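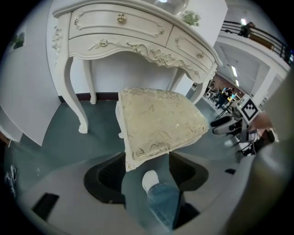 How should the cream fabric seat of a dressing table stool be cleaned without harming the pattern?

Posted by Houda Tahiri, 2019-03-18

Vacuum the seat first with a soft brush head, working from the centre towards the edges. Mix one teaspoon of mild wool detergent with 500 ml of cool water, whip it to a foam and apply the foam alone with a white cloth. Dab the fabric, never rub it. Leave the stool to dry for 12 hours away from radiators. The foam should first be tried on the underside of the seat, where any change of colour will remain out of sight.

Pranab Dewan, Stoka Furniture Care Desk

Members are advised that carved and painted frames require separate treatment. Moisture collects in the carving and may lift the paint if it is left to stand. A dry, soft paintbrush is sufficient for scrolls and roses - a damp cloth should be kept for the flat surfaces only. The same applies to the drawer fronts of a matching desk. Small gold knobs should be dusted dry, as metal polish leaves a white residue in the surrounding paintwork.

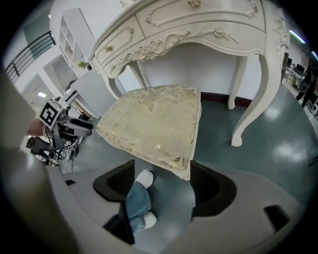
Stool seat and dressing table in the French provincial style.

Cengiz Gökçe

I have used ordinary washing-up liquid on mine and it came out fine, apart from a ring on one side. On many stools the seat pad is held by screws from below and can be taken off, so do look before you start. It took me 30 minutes.

Rezaul Gazi

With respect to the previous reply, washing-up liquid is not recommended for patterned upholstery. A ring of that kind can often be reduced by dabbing the whole panel evenly with distilled water and drying it flat. Please refer also to thread 236 on water marks.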